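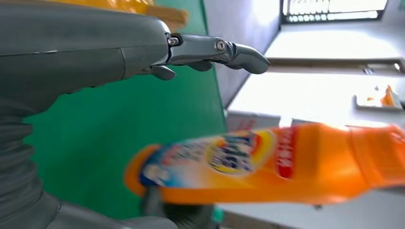 Keeping a Green Work Surface Nice

I have a soft spot for a green work surface. I do all my gluing, trimming and fixing on one, and it's so much easier on my eyes than bright white under a lamp (tiny screws show up beautifully on it, too!). Mine gets used nearly every day, so I've picked up a few habits along the way.

Wipe it before you start

I used to wipe down only at the end of the day, and then I'd sit down the next morning and grind last night's crumbs right into the texture. Now I go over it first with a barely damp cloth and a drop of dish soap, then a dry one. Two minutes, tops. If your surface has any grain to it, go in small circles - straight swipes just push the dust along.

Dried glue

Leave it alone until it's completely hard. I know, it's tempting to pick! Once it's set, slide an old plastic card under the edge and most of it pops off in one piece. For the stubborn bits I lay a warm, wet rag on top for a while and try again. Test any cleaner on a corner first. I once took the color clean off a patch the size of a quarter and had to look at it all winter.

Pencil and marker

A plain white eraser takes care of pencil. For marker, I dab with a little rubbing alcohol on a cotton swab and stop the second I see green coming up on the cotton.

Fight the pile-up

This is my weak spot. By Tuesday I've got tape, clips and three pairs of scissors creeping in from the edges. My friend Juraj Jelínek keeps a shallow tray at the back of his bench and everything loose goes in there, so I copied him. When the tray is full I have to put things away before I start anything new - and yes, I cheat sometimes and just get a second tray.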